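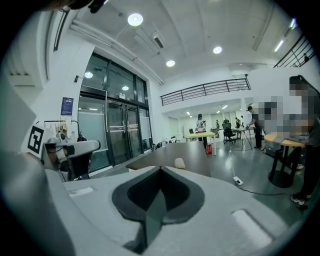 The big room from the near tables, with the glass doors at left

From: Dinley Workspace list
Subject: Re: Moving the tables before Friday

> Could someone tell me what the big room looks like at the moment? I've got
> 56 feet of cord cover coming from Trudberg and I'd like to know where it
> should go. Also, are we keeping both of the wooden tables or is one of them
> going over to Lendon?

Hello all, and thank you for asking before the cord cover got here (last time we were cutting it on the loading dock in the rain!).

Both wooden tables are staying, as far as I'm concerned. The dark-topped one is lovely to work at and I'd hate to see it go, and the lighter one farther back gets used every time I walk through. There was someone standing at it in a white shirt and cap, busy with something, and another person bent over the white table on the right, so I didn't like to start dragging furniture around. I did notice a sponge, or something very like one, sitting on the dark table, so maybe somebody has wiping down in mind already.

For the cord cover, I'd start with the white power strip on the floor and its thin cable up toward the tables, then do the black cable that curves off to the right. Whatever is left over can go in the Ugwu closet with the other odds and ends, and please write the length on it.

Two other small things while I'm rambling. The black things on the floor by the glass doors ought to find another home before Friday, and I'd like the red fire extinguisher to have plenty of space on every side once the tables have shifted. The order number for the cord cover is 1119 if the delivery driver calls you, and the door code sheet is in binder 647, same as ever.

I'll be in from early on Friday with coffee and the good furniture sliders. Come whenever suits you, and wear shoes you don't mind scuffing.

Warmly,
the Friday setup desk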